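*Workshop tips, November 13, 2025*

If your folding tables have started to share the day with grippers, as ours at Stasiv have, the first few weeks feel slower than the old way, and your wrists will let you know it. Mine did! A cloth you could fold half asleep suddenly needs planning, corner by corner. 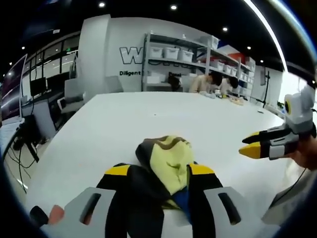
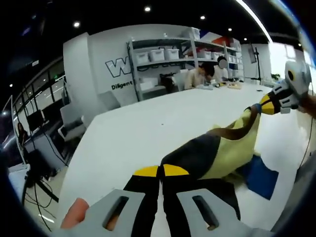
Cloth work with the grippers at the big white table:
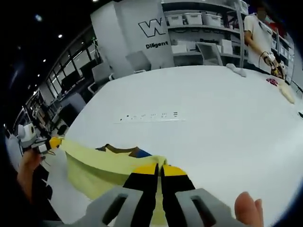 A reader from the Prestix laundry wrote in that the folding itself wasn't what changed for them, it was the talking. People used to chat straight through a shift, and now everyone goes quiet at the table and saves it up for the break, so they made the break longer and morale came right back.

I love that, and we've borrowed it. A few other things that have helped us along:

- **Find a corner first.** Pinch close to the edge and lift a little before you go anywhere with it. Grabbing the middle of a heap just gives you a bigger heap.
- **Swap jobs every 7 cloths.** We tried longer turns and people got sloppy (me worst of all).
- **Keep cables to the outside of your arms.** You'll forget, and then you'll remember.
- **Sort by fabric, stiff ones in the morning.** Slippery fabric is for when you've warmed up.
- **Let the old hands teach.** Our best folders were worried the automation would make their knowledge worthless, and they're the ones everybody goes to now when a sleeve won't lie flat.

We got through more than 900 cloths in our first six weeks, and I still do the fitted sheets by hand at home.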